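Home | Tickets | Kit requests | Help
3 min read

Ticket 471: working out what to order for the suturing bench

Status: open

Right, I'm putting this all in one ticket so it stops living in three email threads. We've got to get next year's order for the robot bench in by Friday and I still can't make the numbers behave! The trouble started when our instrument spend ran past the budget line in January, and finance (fair enough) wanted to know why.

1. Pads

My first guess was the tissue pads. We budgeted one per session, but I've been getting several closures out of each, so you end up with old knots and tails still standing in the pad while you work on a fresh cut. I'm happy with that for practice. Makia sell them in boxes of 16 and I'd like two boxes, no more.
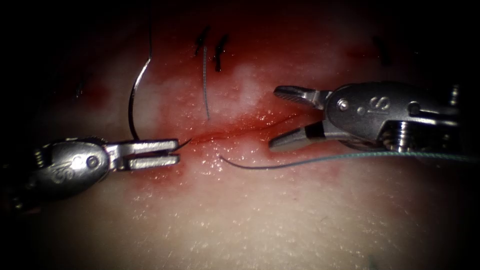
2. Instruments

So it isn't pads. It's the graspers and the needle driver, which have a set number of uses and then lock you out. I'd planned on 14 uses each, and Skollora's renewal quote works on 7 for the refurbished ones. That's double the replacements, and the cheaper unit price doesn't cover it. I've asked them to requote with new stock, and I've asked Benavides for a price on the same list.

Also tried: swapping which arm gets the driver, to spread the wear. Made no difference to the count, as each instrument keeps its own. Silly of me really.

3. Suture

Small money, but it adds up when you leave yourself long lengths. You want enough thread to tie comfortably, and then half of it ends up trailing across the pad while you're placing the next stitch. I'm going to try the shorter packs from Vamico before we commit to a full carton.

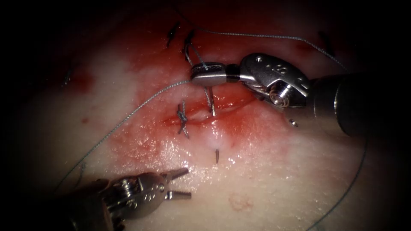 4. Where I've got to

Pads: sorted, just needs a signature. Suture: one trial box, then decide. Instruments: waiting on both quotes, and I'd rather pay more up front for new ones than have this same conversation in the summer. If anyone has a use log from last year (even a scruffy one) please stick it on here, mine only goes back to the autumn.

Leaving this open until the quotes land.

4 comments | 2 shares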